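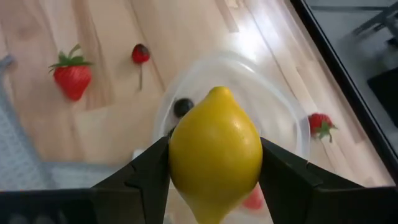 4.3 Setting the grip for soft and mixed produce

This section applies to the Ravero two-finger gripper with the wrist camera fitted. Complete the finger calibration in 4.2 before you start. If the fingers have been removed or swapped, repeat it.

Large firm items such as a lemon are the best choice for the first run. Leave strawberries and cherries until the force limit has been checked.

1. Put the arm in Hold and wait for the status light to stop blinking.

2. Open Rovgate on the operator's computer and select Grip > Produce > New profile.

3. Enter a profile name. Names longer than 28 characters are cut short in the log.

4. Jog the wrist until the item sits between the two fingers in the camera view. The widest part of the item should be above the contact line, with the inner finger faces on the narrower half.

5. Set the approach height to 325 mm above the tabletop. If a bowl is in the work area, measure from the tabletop and not from the rim.

6. Close the fingers in Step mode. Stop at first contact on both sides, then add 2 steps.

7. Press Store width.

8. Lift the item slowly and hold it for around 3 seconds. If it turns or slides, return to step 6 and add one step.

9. Lower the item, open the fingers and press Save profile.

CAUTION: Do not raise the force limit to correct a slipping grip. Check the finger pads for juice or wax first – a coated pad slips at any setting.

CAUTION: Keep hands clear of the fingers while Step mode is on. The fingers can move when the Tkachuk controller reconnects.

Note: Clear bowls and other see-through containers may show a double edge in the camera view. Set the rim by hand under Obstacles > Draw if Rovgate does not find it.

Note: Cloths near the bowl should lie flat. A raised fold may be read as an item.

Profiles made before the May update open as read-only. To edit one, save a copy under a new name.

Replacement pads are ordered from Dinska under the part number on the inside of the finger cover. Send corrections to this section to Su-chen Liao, Technical Documentation.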